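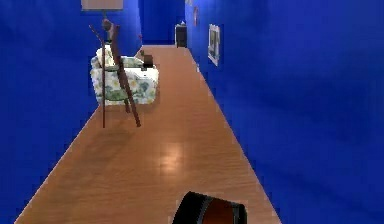 I've had the Promley satin floor finish down in our hallway for three months now, and I'm mostly happy with it. I bought a 4 litre tin for $115, which did two coats with a bit left over for touch-ups. It goes on thin and levels well, so keep the roller moving and don't go back over it. A long, narrow run of boards is the hardest test for any finish, and glare is what usually gives it away. A soft, pale spot of light on orange-brown wood doesn't bother me, and the grain streaks still show. Satin was the right call there — I'd had gloss from Frade in the last house and every scuff caught the light.

The smell hung about until the next morning. The tin says you can walk on it after 5 hours, but I'd leave it overnight and stay off it in shoes for longer than that. Colour has stayed true so far, with no yellowing near the skirting.

The lid is poor. Mine bent the first time I opened it and now it won't seal, so I tipped the leftovers into a jar. Milline sell a similar finish in a screw-top bottle, though I haven't tried it.

4 out of 5.

12 comments
3 shares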